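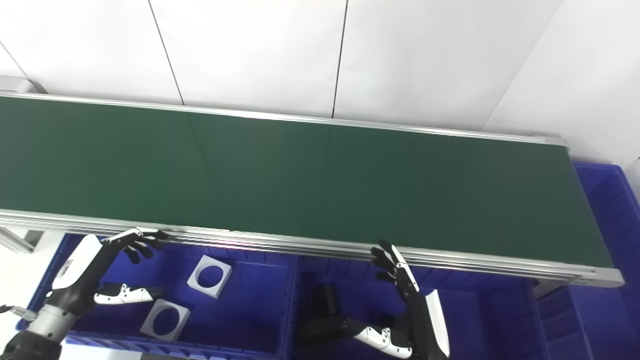 # Preparing and Scoring Bin-to-Belt Transfer Trials

August 25, 2020

This page sets out the procedure used at the Fisley laboratory to collect and score trials for the Wanemix transfer study. It is intended for operators and for partner sites that wish to repeat the work. The study asks whether a two-handed policy trained on head-camera video can move flat parts from a storage bin to a conveyor when the parts come to rest at different angles.

The reference set contains 3951 trials. Of these, 621 were held back for testing and must not be used for training at any site.

## Before you begin

You will need:

- a conveyor with a clear near edge and a belt of one plain color
- blue plastic storage bins, placed below the near side of the conveyor
- square white plates with a round opening through the center
- a robot with two jointed hands and a camera at head height
- the Sayce recording software, with the trial template loaded

The walls behind the conveyor should be plain. Posters, signs and shelving have been found to lower scores at sites that did not remove them, and results from such sites are reported in a separate table.

## Step 1: Set the bins

Place the bins side by side so that their rims sit lower than the side rail of the conveyor. The hands must be able to pass from the bin to the belt without touching the rail. Plates go in the left bin only. Two plates in the bin is the usual starting condition for the short form of the task.

Drop the plates in by hand and leave them as they fall. Do not square them to the walls of the bin. A plate lying at an angle shows its opening as an oval from the head camera, and the policy has to learn this appearance along with the flat one.

## Step 2: Check the head view

Open the live view in Sayce and confirm that the following are visible at the same time:

1. the belt along most of its length
2. the side rail nearest the robot
3. the full opening of every plate in the left bin
4. the fingers of both hands

If the wrist covers a plate, move the arm and not the bin. The bin positions are fixed for the whole session and are written into the session header.

## Step 3: Move to the ready pose

Bring both hands up to the near edge of the conveyor, one on each side of the center of the view, with the fingers open and pointing toward the belt. Light contact between the fingertips and the rail is allowed in this pose. Pressing against the rail is not, and Sayce will reject the trial if the wrist load stays above the limit set in the template.

The belt must be stopped and empty. Record nine still frames in the ready pose before starting the trial. These are used to correct for small changes in camera angle between sessions.

## Step 4: Run the trial

Start the recording, then release the policy. The operator should keep one hand on the stop control and should not speak to or signal other staff in view of the camera.

A trial ends when one of these conditions is met:

- all plates are on the belt
- 69 seconds have passed
- a plate has left the bin and come to rest anywhere other than the belt
- the operator has pressed stop

Do not restart a trial that has ended early. Save it and mark the cause. Failed trials are part of the data, and the most useful findings so far have come from them.

## Step 5: Score the result

Each plate is scored on its own. Give one point for a plate lifted clear of the bin and one further point if it rests flat on the belt. A plate that overhangs the side rail receives the first point only.

Scoring is done from the recording by a person who did not run the trial. Where two scorers disagree, the lower score stands and the trial is flagged for review.

## Notes on the method

The first version of the policy tried to grip plates by the outer edge. It did well on plates lying flat in open space and poorly on plates resting close to a bin wall. The current version may also hook a finger through the opening - a motion that appeared after tilted plates were added to the training set. The two kinds of grasp should be logged separately using the field named "contact."

Sites using the Plillen hand controller should turn off its automatic close function before Step 3. With that function on, the fingers may shut as soon as they meet the rail, and the ready pose cannot be held.

A revised template with support for a moving belt is planned for September. Until it is released, trials with the belt running should be stored apart from the main set and given the prefix "MB" in the session header.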